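3.2 Bin condition and part position

The bins used in the trial had all been in service at the Nerberg plant before we received them. Each was emptied, swept out and refilled by hand with parts from the Thaler line. We did not repaint or straighten any of them. Wear was scored by one rater (Nygård) on the scale given in Section 2, with the walls and floor scored separately.

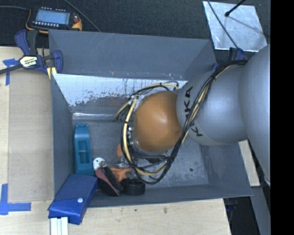
Figure 4. Gray sheet-metal bin with worn floor; contents near the lower left corner.

Position of the remaining parts was recorded at intervals of 60 picks, up to a total of 3000 for each bin. Parts lying in the open were assigned to the floor zone, and parts close to two walls to a corner zone. The objects in Figure 4 fall in the second group, gathered toward one corner with the scuffed floor to the right of them left out of the count. Wall and floor scores often differed within the same bin, so we did not combine them. Scratches on the back panel, also seen in Figure 4, were noted but given no weight, as parts seldom rest against it. Bins from the Gosari store were scored the same way in August and are reported in Section 3.3.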